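Bench 4 monthly safety check, with my comments
Zollbridge, kit assembly room
Filled in by Thanasis Tsakiris, Jan 28, 2018

1. Floor marking round the arm cell. OK. Tape's lifting at the corner by the packing door, same corner as last time. I've stuck it down again but it wants doing properly.

2. Emergency stops, both sides. OK. Pressed both, arm stopped both times, reset fine. The left one is stiff – Karabo Radebe says she has to lean on it, and she's stronger than me, so please get it looked at.

3. Light curtain. OK. Tried it with my arm and then with the test rod.

4. Gripper fingers and pads. OK, with a comment. No splits. I'd like the pads looked at weekly now we're on mallets and hammers, as the handles are the bit it holds and the heads are heavy. A dropped hammer inside the curtain is a nuisance. A dropped hammer on the tray side is somebody's foot.
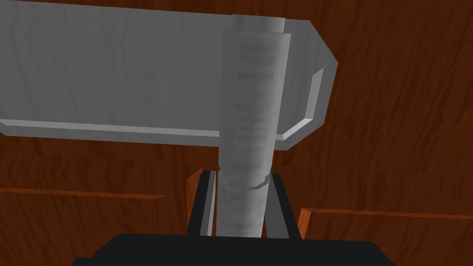
5. Simulation run before any new pick. DONE for everything on the October list, NOT DONE for the Lekota order. I know it's a rush job! But we agreed that nothing goes on the real arm until it's been through on the screen first, and I'm not signing this line until it has.

6. Speed limit with the gate open. OK. Set at 28 per cent, checked on the panel.

7. Noise at the operator's seat. OK. 70 dB on the hand meter, much nicer than the old line.

8. Seating and posture. NOT OK. When we packed by hand we were up and down all day, and now whoever's minding the cell sits and watches a screen for hours. My neck knows about it. Can we swap every hour, please? Karabo and I have been doing it on the quiet and it helps a lot.

9. Lifting. Better. No more heavy boxes off the bottom shelf, and I don't miss that one bit. Refilling the feed trays is still by hand though, so it stays on the list.

10. Training cards. Two out of date, both from the evening shift. Serano are meant to be sending someone.

Still open from last time: stiff stop button, job 221, and the tape.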